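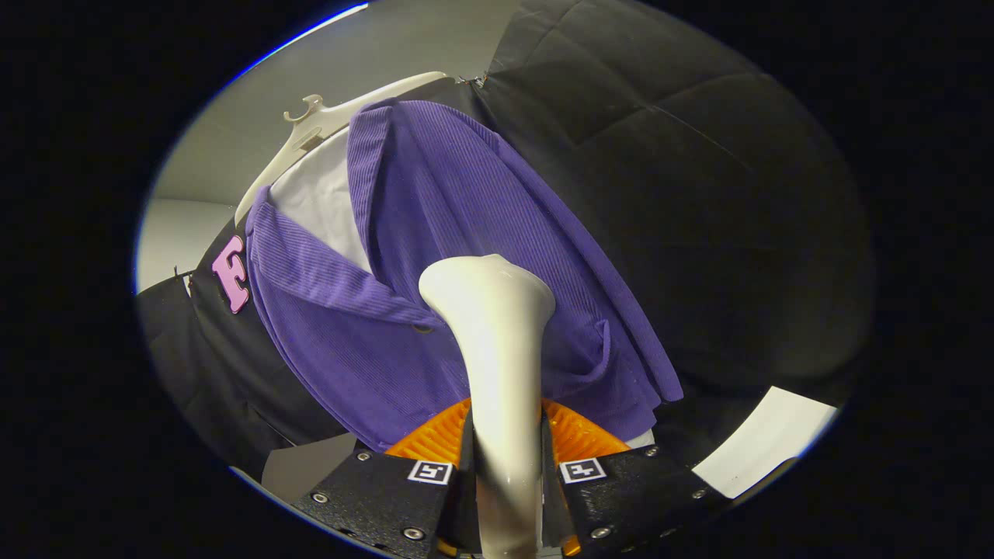 How many times do you have to show a robot a task before it can have a go by itself?

More often than we hoped. For hanging up clothes we recorded 151 good demonstrations before the arm did anything we would call useful, and the number mattered less than how varied they were.

Morketent: teaching a robot arm to handle clothes
Project report, October 6, 2022

We started Morketent in April because we wanted to work on something that bends. Most of the student projects in our lab had used blocks, cups and boxes, and those are great for learning the basics, but a shirt is another thing altogether! It folds, it slides, it swings when you brush past it. You can't write down its shape in a neat line of code, so showing the robot by hand seemed the natural way in.

Two ways of showing

We tried two methods. In the first, one of us drove the arm from a desk with a pair of joysticks, using a program we wrote called Plirnex. It worked, but slowly. Judging depth on a screen is hard, and we kept stopping just short of the rail or bumping into it. By the end of the first fortnight everybody could do it, and everybody was tired of it.

The second method was the hand-held gripper, which we named Magagula. You carry it to the clothes and do the job yourself, with a wide-angle camera looking out over the two fingers. The fingers have orange ribbed pads on the inside and a small square marker on each face, so our software can work out how far open they are at every moment. With no arm attached you move almost as you would with your own hand – and you get through far more tries in an afternoon.

The clothes

Colour and texture turned out to matter a lot. Our purple corduroy shirt was a favourite, as the ridges show up so well on camera and the white hanger is easy to pick out against it. Black clothes were much harder. Where one dark garment hung beside another, even we had trouble saying where the first stopped when we looked back through the recordings, so it was no surprise that the model struggled too.

We also learned to slow down near the collar. In our early recordings we moved in quickly, as people do, and the robot copied the speed without the care. Once we had agreed to pause for a moment before closing or opening the fingers, the results got better almost at once.

Sorting the recordings

Each recording was checked by a person before it went into training. We threw out any where the markers had been hidden for too long, or where the clothes fell. The checking page, Fleltau, was built in a weekend and it shows, but it let us play a clip, mark the start and end, and move on. The longest clip we kept had 1,965 frames. Most were far shorter.

On the arm

Moving from the hand-held tool to the real arm took 12 days longer than planned. The camera mount was slightly tilted, and everything the model had learned was off by that same tilt. After we fixed it, the arm reached for the right place on its first run, and there was a lot of shouting in the lab.

It still fails with thick coats, and it gets muddled if the rail is crowded. Next term we would like to record with more dark clothes under different lamps, and to try mixing in the joystick recordings – they are slow, but they come from the arm itself and may help with the last few centimetres.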